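Progress report to the Dondmont Fund
Dalville Community Sewing and Mending Room
December 9, 2025

Hi Meifang,

I know you asked for two pages and I'll try to behave this time! Things are going well. We have 40 people signed up now, and the evening group is full, so I've started a waiting list on the back of the door (I'd rather have it on the computer, but people like writing their own names).

Your $2976 went mostly on machines. We bought 6 secondhand ones and had them serviced by Cao Repairs, who threw in the bobbins. The rest paid for thread, needles and a decent iron. The old iron leaked on a bridesmaid dress and I don't want to talk about it.

Beginners still start by hand, with a plain running stitch and then backstitch, before they go near a machine. It annoys a few of them for one evening and then they settle down. I've also been putting together a little booklet on stitching in other lines of work, with upholstery, bookbinding and sails so far.
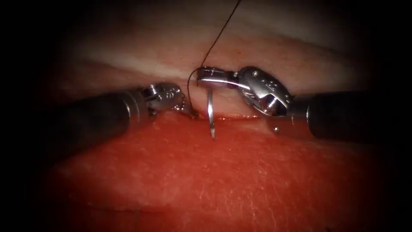 Two robot arms at a suturing task.

Sadia Ansari has taken over the Seseo mornings and they love her. She does trouser hems one session and zippers the next, and she's got them bringing in real clothes in place of practice squares. One lady fixed 7 pairs of school pants for her grandsons and wore the tape measure home by mistake. Attendance there was poor in March when the bus route changed, but it has picked up nicely.

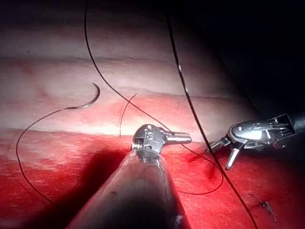
Dark suture thread across the pad.

What hasn't gone well: the curtain workshop. I priced it too low, the fabric came late, and we only had one table long enough to cut on. I'd like to try again with two tables pushed together and people bringing their own fabric. We're also behind on the booklet, and that's on me. The bookbinding pages need rewriting and I haven't picked a printer.

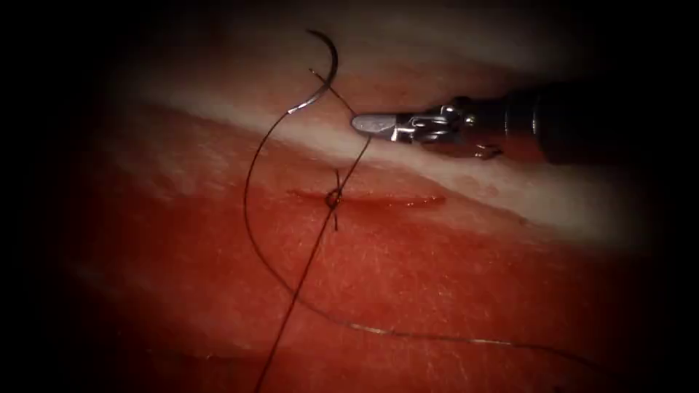
If the printing quote comes in too high we'll run it off on the office copier and staple it, and put the difference toward a second cutting table. Would that be okay under the grant, or do you need a form from me? I can have the receipts scanned and over to you whenever you like. Sadia is also asking for a buttonhole foot, so expect that in the next budget!

Thanks again for everything. Come and see us, and bring something that needs mending.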